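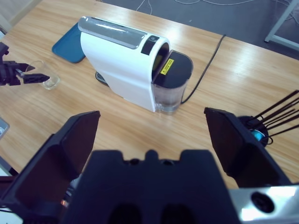 Visite de l'atelier de torréfaction et de conditionnement Flamola, Diltham

Compte rendu rédigé à la suite de la visite de mai. Groupe « emballage et produits secs » de l'association. Participants : Sabina Dewan, Prasanna Chowdhury et l'auteur de ces lignes. Accueil sur site par Malsha Sheikh, responsable de production, puis par Sunita Nishad pour la partie laboratoire.

Réception du café vert

Le café vert arrive en sacs de jute doublés d'un film barrière, sur palettes. Chaque lot est échantillonné à la sonde avant déchargement complet. L'humidité est mesurée par méthode capacitive, avec recalage périodique sur étuve. Un lot hors tolérance est isolé dans une zone grillagée au fond du quai, où trois palettes attendaient une décision du fournisseur lors de notre passage.

Le stockage se fait en silos métalliques, un par origine. Le transfert vers la torréfaction est pneumatique. Prasanna Chowdhury a demandé si la vitesse de transport provoquait de la casse : sur café vert, très peu, d'après Malsha Sheikh. Sur café torréfié, le site a abandonné le pneumatique au profit d'un convoyeur à chaîne tubulaire, plus lent et plus facile à ouvrir pour le nettoyage.

Torréfaction

Torréfacteur à tambour, brûleur gaz, charge nominale de 300 kg. Durée de cycle affichée sur la recette du jour : 15 minutes, refroidissement non compris. Le refroidissement se fait à l'air sur bac brassé. L'ancienne pulvérisation d'eau est démontée, mais les supports de buses sont toujours en place.

La conduite se fait par suivi de courbe, avec deux sondes dans la masse et une sur l'air extrait. L'opérateur garde la main sur la fin de cycle. La couleur est contrôlée au colorimètre sur échantillon moulu, à chaque charge. Nous avons pu consulter l'enregistrement de la matinée, assez régulier, hormis une charge nettement plus sombre reclassée en mélange.

Les fumées passent par un cyclone puis par un oxydateur thermique. La chaleur récupérée en sortie préchauffe l'air du brûleur. Le rendement de l'échangeur ne nous a pas été communiqué. Les pellicules argentées sont compactées en briquettes et partent en compostage.

Repos et mouture

Le café torréfié dégage du dioxyde de carbone pendant plusieurs jours. Pour un conditionnement en sac à valve, ce point se gère dans l'emballage. Pour une capsule scellée, il doit être traité en amont, faute de quoi l'opercule bombe. Flamola fait donc reposer le grain en cuves, puis laisse dégazer la mouture dans des trémies sous azote. La durée de repos dépend du degré de torréfaction et figure sur la fiche de lot.

La mouture est réalisée sur moulin à cylindres refroidis, 4 étages. L'écartement se règle au centième et se contrôle par granulométrie laser. Une dérive vers le fin se traduit par un écoulement lent en tasse, une dérive vers le gros par une extraction faible. Malsha Sheikh indique que l'usure des cannelures est suivie par tonnage broyé et par la courbe laser, la seconde étant jugée plus parlante. Les cylindres sont renvoyés chez Karunaratne pour rectification.

Conditionnement en capsules

La ligne est une Tenik à plusieurs voies. Ordre des opérations : dépilage des coques, soufflage, dosage par vis, tassage, aspiration du rebord, dépose de l'opercule, thermoscellage, découpe, contrôle. L'ensemble est sous capotage avec balayage d'azote. L'oxygène résiduel est analysé en continu dans le tunnel et par perçage sur prélèvement.

Le poste le plus sensible est l'aspiration du rebord. Quelques grains de mouture sous le joint suffisent à créer un canal de fuite. L'équipe a modifié la buse d'origine, trop large, et l'a remplacée par une pièce usinée sur place. Le taux de rebut a baissé depuis cette modification. Nous n'avons pas obtenu la valeur, ni avant ni après.

Matériau des coques : deux références tournent en parallèle, aluminium laqué et polymère compostable. Les températures de scellage diffèrent assez pour imposer un arrêt complet au changement de format. Sabina Dewan a relevé que la coque compostable, moins étanche à l'oxygène, demande un suremballage individuel ou un étui barrière. Flamola a retenu l'étui. La date de durabilité est plus courte sur cette référence, ce que certains distributeurs acceptent mal.

Campagne minimale avant changement : 3 000 étuis. En dessous, le temps de réglage et les pertes de démarrage ne sont plus couverts.

Laboratoire

Petit local attenant à la ligne, température régulée. Sunita Nishad y réalise les essais d'extraction sur machines domestiques de plusieurs systèmes. Le protocole est simple : préchauffage par un cycle à vide, capsule pesée, tasse pesée, chronométrage du volume, lecture au réfractomètre après filtration. L'eau est reconstituée à partir d'eau osmosée et de sels dosés – le réseau de Diltham est trop dur et trop variable selon la saison pour servir de référence.

Deux observations utiles pour nos propres essais :

Le détartrage des machines est fait sur compteur de cycles et non à l'apparition d'un défaut. Un entartrage modéré allonge déjà le temps d'écoulement et peut être attribué à tort à la mouture.

Les réservoirs sont vidés chaque soir et remplis le matin. Une eau restée en réservoir la nuit donnait des lectures dispersées sur les premières tasses.

La dégustation intervient ensuite, à l'aveugle, avec un témoin conservé au congélateur. La grille employée est courte : intensité, amertume, acidité, défaut oui/non. Le panel est interne, formé sur place. Nous avons goûté deux lots d'un même mélange, avec un écart de mouture volontaire. La différence était nette sur l'amertume, moins sur le corps.

Points restés ouverts

La filière de collecte des capsules compostables n'est pas stabilisée. Le composteur local accepte les pellicules mais refuse les capsules usagées, dont la dégradation dépasse la durée de son cycle. Un essai avec prébroyage est envisagé, sans calendrier.

La consommation d'azote a été évoquée à plusieurs reprises. Le site produit son gaz par adsorption et l'installation est proche de sa limite quand la ligne et les trémies fonctionnent ensemble. Une recirculation partielle est à l'étude, avec une réserve sur la perte d'arômes.

Sabina Dewan doit transmettre les questions complémentaires sur les films d'opercule. Les fiches techniques reçues sur place sont à demander à Sandamali Bhuiyan, qui tient le classement du groupe. Les chaussures de sécurité ne sont pas fournies par le site – prévoir les siennes pour une prochaine visite.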